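Taking the Furniture Apart: Questions for Iraís Tovar

Iraís Tovar has spent 7 years writing assembly sheets for small furniture, most of them for Olamthorpe, a flat-pack supplier that sells stools, low tables and shelving to schools. Her current job is the revision of a molded plastic stool the company lists as the Plollow. I met her on a Saturday at the workroom she shares with Jummai Danladi, who does the load testing.

I asked first why a stool needs an assembly sheet at all. "It has four legs and a seat," Tovar said. "People think that explains itself. Then they put the legs in with the seat standing on its edge, and the last one goes in crooked."

Her sheet starts with the seat face down on a covered table. The cover is there to protect the finish, she said, and a dark cloth makes white parts easier to find. All four legs go in from above. The person doing it should hold the seat by the rim and keep both hands low. "If you hold it by a leg that is already in, you are using that leg as a lever. The socket was not designed for that load."
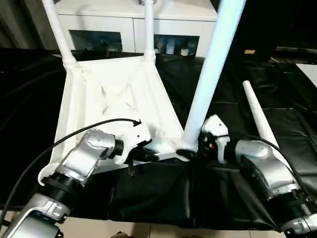

The underside is where most of the engineering sits, in her view. A flat plastic seat with no ribs would have to be much thicker to carry the same person. Ribs put material where the bending happens and leave the rest open. Triangles are stiffer than squares for the same weight of plastic, and they also tie the corners back to the middle, so a load on one leg is shared by the others.

"The ribs are also where dirt goes," she said. "A school will wipe the top every day and the bottom never. I asked for a line about that in the care section and got it."

Danladi's tests are plain. A stool goes on a level plate, a weight goes on the seat, and she measures how far each foot moves. The last round used a 70 kilogram load, applied 467 times. She showed me the log, which is handwritten. Foot spread grew slowly and then stopped growing, the pattern she wants to see. "Early movement is the joint seating itself," Danladi said. "Late movement is something giving way."

I asked about the surface. White molded plastic shows scuffs less than people expect, Tovar said, but it makes inspection difficult. Strong light flattens everything. A hairline crack at a fold or a seam can vanish completely under a lamp pointed straight at it.

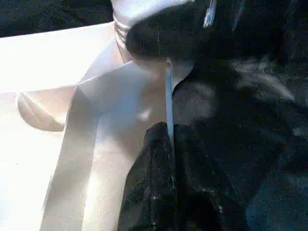
Bright light on white molded panels, with the ribbed section at the top.

Her method is to turn the part until the light comes across it from the side, then look for a shadow that should not be there. She does this before anything is assembled. Ribbed sections get the same treatment -- each groove is checked, as a short ridge usually means the mold did not fill.

We moved on to the room. Tovar has firm opinions on work surfaces. She wants one table for parts and a separate, lower surface for whatever is waiting its turn. Mixing the two is how fasteners go missing. She measured her own time over a batch of 119 stools and found that sorting took longer than joining. 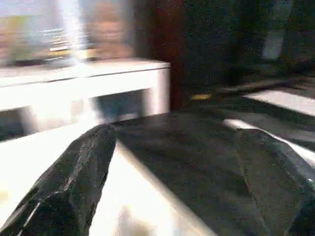 A low table with a thick top works well for this, she said, provided there is space underneath. Things can be pushed in below and the top kept for items in use. She does not like deep shelving for small parts. "Whatever is at the back is gone until you move house."

The cloth came up again toward the end. Titilayo Igwe, who buys for Olamthorpe, had asked whether a cover was worth adding to the box. Tovar thinks not. Any clean sheet does the job, and a folded one gives more padding under the corners. Her only condition is that it should hang straight. To square it up she pinches the hem between two fingers and pulls along the edge, never across it. Pulling across leaves a ridge, and a ridge under the seat is enough to make it rock while a leg is going in.
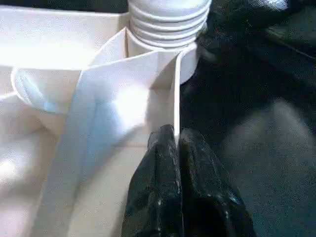

DRATMONT, April -- The revised sheet has since gone to Ifeanyi Tamuno for layout. It runs to a single page, printed on both sides. Tovar cut two drawings and enlarged the one of the leg joint, and the line about wiping the underside is still in. Igwe has approved the text without the cloth. Danladi will repeat the load test on stools put together by people who have only the new sheet to work from, with the same weight and the same number of cycles.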